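Lillstead Kitchen Arm – Set-up Guide
Section 9: Safe working around the sink and dishwasher

Last updated: Apr 20, 2018
14 shares | 2 comments

Read this section before the first dish-loading run at any new site. It applies to supervised work only.

1. Mark the operator's standing spot on the floor, outside the arm's full reach. Use coloured tape.
2. Check that the emergency stop can be reached from that spot without leaning over the dishwasher door.
3. Set the speed limit to 10 per cent for the first pass. Leave it there until a full load has gone through without a stop.
4. Lower the dishwasher door before enabling the arm. Draw the rack out by hand.
5. Stand plates on edge in the sink rack, one to a slot. No knives or stemware.
6. Move bottles and cans to the back of the counter, clear of the path between sink and rack.
7. Enable the arm and stay at the marked spot until the run ends.

CAUTION: An open door is a trip hazard. Keep other people out of the kitchen while it is down.

CAUTION: Do not reach into the sink while the arm is enabled, even if it has stopped moving – a paused arm can restart.

NOTE: Log every stop, including false ones, with the time and the step. Keep the log for 18 months.

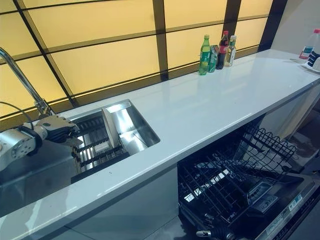 Comments

Abenezer Gashaw
Can step 3 say who is allowed to raise the limit? On our site two operators had different ideas.

Bereket Mekonnen
The site supervisor, and it goes in the log. I'll add it to the May revision.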